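Speaker notes: What I saw at the open day, and what I didn't

Slot is 14 minutes plus questions. Skip the bracketed bits if Anil gives me the five-minute sign early.

OPENING (stand away from the lectern)

Thanks to Anil Unnithan for putting me on after lunch. He knows I'm not a robotics person. I buy equipment for kitchens and canteens, and for most of my working life people have been telling me that the next machine will clear the tables.

In August I went to the Ponmont open day. Ponmont, for anyone who hasn't come across them, train two-armed tabletop robots to handle household things: dishes, cloths, bowls, racks. The invitation said "see the work at hand, ask anything." I went with a list of questions and came home with most of them still on it.

Show of hands: who has been to a robot demo? Keep your hand up if you saw it fail. (Wait. Usually a lot of hands go down. Don't make a meal of it.)

HOW THE DAY RAN

Doors at 9. Coffee, badges, a welcome from Baltazar Cisneros, who runs the site. He was a good host and he didn't oversell in person. The brochure did that for him.

Brochure line, read it slowly: "Ready for the messy table." I wrote a question mark next to "ready" and another next to "messy."

Then a walk past the stations, then a demonstration, then lunch, then a talk from Huteo, who supply the software for planning the arm movements. The Huteo talk was mostly slides of other talks. [Skip if short.]

We had 76 visitors on the sign-in sheet. That matters for one reason, which is that the demo area holds maybe a quarter of that, so most people watched over somebody's shoulder and clapped when the front row clapped.

THE DEMONSTRATION

Task: take a mug off a small rack, put it in a bowl, wipe the table with a cloth. Nkrumah Asamoah was at the controls.

First run. Right arm goes to the mug, gets the handle, lifts. Nice. Slow, but nice. Mug into the bowl. Applause.

Then the cloth. The gripper pinched a corner, dragged it a short way and let go. It went back and pinched the same corner. Nkrumah took over by hand and finished the wipe.

I want to be fair here. Cloth is hard. Everybody in the trade will tell you cloth is hard, and I believe them. My trouble is with what was said next, by the man from Huteo, to the people around me: "So that's the full task, start to finish." Half of that task was a person moving a robot. That is a perfectly respectable thing to show. Just say so.

(Pause. Let them grumble or laugh.)

I asked how many times they had run the mug part. Answer: 1056 recorded runs. I asked how many of those the robot did alone. Answer: we're still sorting those. I asked whether the rack had been in the same place each time. Answer: broadly.

I've bought dishwashers on better answers than "broadly," and I've regretted some of those.

WHAT I LIKED

Don't rush this part. Last time I gave this talk people said I was only there to complain.

Nii Ackah spent a long while with me at one of the stations after the crowd went to lunch. He let me ask slow questions. He said clear glass was the thing he worried about, more than weight or shape. I hadn't thought about it, and I've thought about it ever since, mostly while looking at my own drying rack.

He also said the tables at Ponmont get scratched and they leave them that way. I liked that. Most showrooms I visit have been polished that morning.

And the objects were ordinary. Mugs, cups, a cloth with a bit of stitching round the edge. At the Ekwueme showroom the year before, everything on the table was a foam cube. I can't serve soup in a foam cube.

STATION SLIDE (leave it up through the next section) 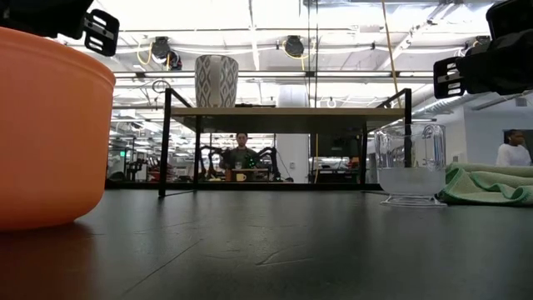

Page last changed: August, 4:10 pm

Give them a few seconds with it before talking.

Look at the glass cup on the right. The lower part is cloudy and the upper part you see straight through. Now ask yourself where you'd tell a machine the rim is. I had to look twice, and I drink out of these.

Then the mug on the shelf. The handle points right at us. Would it be the same job with the handle turned to the back? I asked. Nii said no, quite a different job. The brochure says "mug handling," two words, as if there were one kind.

Both grippers are up in the air here, holding nothing, and the green cloth is in a heap. A heap like that is an easy thing for my staff. Ask them to explain how they pick it up and they'll look at you as if you're ill.

One more thing on this slide. There's a person at the station behind, with an arm on either side. Whatever these places end up selling, count the people in the room when you visit, and ask what each of them is paid to do. Then ask if that's in the price.

WHAT I'D ASK NEXT TIME

Give these as plain questions. Omprakash Chauhan has offered to put them on the members' page, so no need for people to copy them down.

Which parts of this will the robot do alone, today, in front of us?
May I move the rack before you start?
May I put my own cup on the table? (I carry one now. Hold it up if I remembered it.)
What happens when it drops something, and who picks it up?
How long does one table take, from start to finish?

On the last one, I timed the mug at Ponmont and I'm leaving the number out, because Baltazar asked me to and because they say it has improved. I'd like to see that for myself.

CLOSE

I haven't bought one. Rurnero, who do the canteens on our side of town, have put down a deposit with a different supplier, and I've asked them to let me come and stand in the corner for a morning. If they say yes I'll report back.

Ponmont are opening the doors again. Go. Eat the lunch, it's good. Stand at the front if you can get there, and stay behind when the others leave.

Questions. (If somebody asks about jobs, pass it to Anil, he has the figures. If it's about cost, say I was given no price in writing.)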